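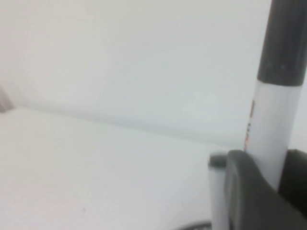 One resident of the Janeo side asked, before the first point was opened, if the question of the bicycle store could be taken at the beginning, as she had to leave at 19:30. The meeting agreed, and the order of the points was changed. The points are written below in the order in which they were discussed.

Residents' meeting, Flosgate House
Held in April in the ground floor room, start at 18:45
Present: 22 flats, by person or by written permission. The house has 92 flats, so the meeting could discuss everything but could not vote on the yearly charge.

1. Bicycle store
The store behind the Janeo side is full. Many bicycles have flat tyres and have not been moved since the winter. It was proposed to put a paper label on every bicycle and to ask the owners to take the label off before the end of May. Bicycles which still have the label after this date will be brought to the old boiler room and kept there for two months. They will not be thrown away during this time.
A resident asked what happens with children's bicycles and scooters. They will be treated in the same way.
Agreed, with one resident against.

2. Minutes of the last meeting
The minutes were accepted with one correction. Under point 5 it was written that the lift on the street side was repaired. It was only inspected. The repair came three weeks later.

3. Heating
The company Benítez sent its offer for the service of the heating pumps. The offer is for 2 years and includes one visit every autumn. Emergency visits are paid separately. Several residents on the upper floors reported that their radiators are warm in the lower part only. Benítez will be asked to look at this in the first visit, and to say before if it costs more.
It was also asked if the heating could be switched off earlier this spring. The opinions were very different and no decision was taken. The heating stays as it is until the middle of May.

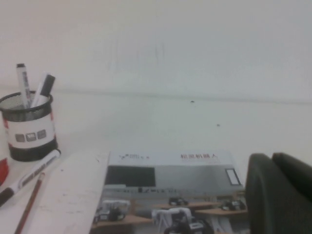 Flat 14 wished it to be noted that the letter about the heating arrived in her letter box only the evening before, and that this is too late to read an offer of six pages. The meeting agreed that offers must be delivered at least one week before a meeting in future.

4. Cleaning of the stairs
Pamex has cleaned the stairs since last summer. Most residents are satisfied with the stairs themselves, but the glass of the entrance door is often forgotten, and the landing of the fourth floor was missed at least two times. The contract says that the glass is cleaned every second week. A letter will be sent to Pamex with a copy of this page of the contract.
One resident suggested looking for another company. It was decided to wait for the answer first.
Residents are asked again not to leave shoes and umbrellas on the landings, as Pamex does not move them.

5. Courtyard
The two benches need new paint. The colour stays green. Some 20 metres of the low hedge along the car park are dry and will be cut back to the ground. If nothing grows until the autumn, new plants will be bought, and the price will be brought to the next meeting.
The request for a barbecue place was discussed for a long time. The residents whose windows open to the courtyard were mostly against it because of the smoke. The request was taken back.

6. Other matters
a) The light over the side entrance goes on too late in the evening. The timer will be changed.
b) The key of the laundry room is missing again. Who has it is kindly asked to put it back on the hook.
c) The noise from the bottle container was mentioned. Bottles should not be thrown in after 20:00.

The meeting was closed at 20:50. The next meeting will be in September, in the same room. Points for it can be put in the letter box of the house management until the end of August.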